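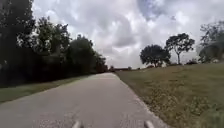

Paved path with grass alongside, under heavy cloud.

Handout 4: Surface Runoff and Small Drainage

Read this before the field session. Bring it with you, along with the worksheet and a pencil. Ink runs in the rain.

1. Where rain goes

Rain that reaches the ground can soak in, sit on the surface, evaporate, or flow downhill. The part that flows downhill over the surface is called runoff. How much runoff you get depends on how hard it rains, how long it rains, what the ground is made of, and how wet the ground was before the rain started.

Soil takes in water through the gaps between its grains. Sand has large gaps and takes in water quickly. Clay has very small ones and takes it in slowly. Soil that has been walked on or driven over for years has been pressed together, and it can behave more like clay even when it is mostly sand. Many lawns fall into this group.

Pavement takes in very little. Asphalt and concrete both hold a thin film of water in their surface texture, and once that film is full, nearly everything else runs off.

2. The runoff coefficient

The runoff coefficient (C) is the share of rainfall that becomes runoff. It runs from 0 to 1. For this course use 0.9 for asphalt, 0.2 for grass on a gentle slope, and 0.5 for packed bare dirt. Other books give ranges. Use these values on the worksheet so that everyone's answers can be compared.

Worked problem. The Corneck parking area covers 2000 square feet, all asphalt. A storm drops one inch of rain. What volume runs off?

One inch is one twelfth of a foot. 2000 divided by 12 is 167 cubic feet of rain, rounded. Multiply by 0.9 and you get 150 cubic feet of runoff. One cubic foot is about 7.5 gallons, so this is 1125 gallons from one small lot.

Now do the same for 2000 square feet of grass. You should get 33 cubic feet. Keep the rounding at the end, or your answer will drift.

3. Slope and sheet flow 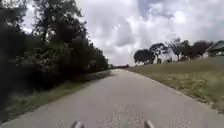
Sheet flow is water moving as a thin, even layer over a surface, before it gathers into channels. It moves slowly and does not carry much, but it can shift fine grit. When the layer meets a low spot it slows down and drops what it was carrying. On a paved path, look for pale specks scattered over the gray surface, like the ones in the lower center and right of this view. They could be gravel, bits of sealant or some other debris, and you would have to pick a few up to know. Specks alone do not prove that water moved them -- wind, feet and tires do the same job. Sketch where they lie, then check the slope with the level before you write down a cause.

Pavement is normally built with a cross slope so that water leaves by the side. A common figure is 2 percent, or a quarter inch of drop for each foot of width. A surface can be sloped to one side only, or crowned, with the high line in the middle.

4. Edges

Trouble often starts at the edge of the pavement. If the soil beside it builds up higher than the paved surface, water cannot get off and will follow the edge downhill until it finds a gap. If the soil is too low, water drops over the side and cuts under the pavement. At the Pilcombe site you will see both faults within 200 feet of each other.

Grass helps in two ways. The blades slow the water, and the roots keep the soil open. A grass strip can handle the sheet flow from a narrow path in a light storm. It will not handle a pipe outlet, where all the water arrives at one point.

5. Field session

We meet at the Pilcombe gate at 9 a.m. Work in pairs. Each pair needs a level, a tape and a watering can. The cans hold up to two gallons.

Choose one paved spot and one grass spot. Measure the slope at each, pour a full can slowly, and time how long it takes for the water to stop moving. Repeat on fresh ground. Record every trial, including ones that went wrong, and say what went wrong.

6. For the worksheet

The Xolalpa data table lists 767 acres of drainage area. Convert this to square feet before you start question 3. Question 5 uses the same table and is optional.

Worksheets go in the box by the lab door before the June review.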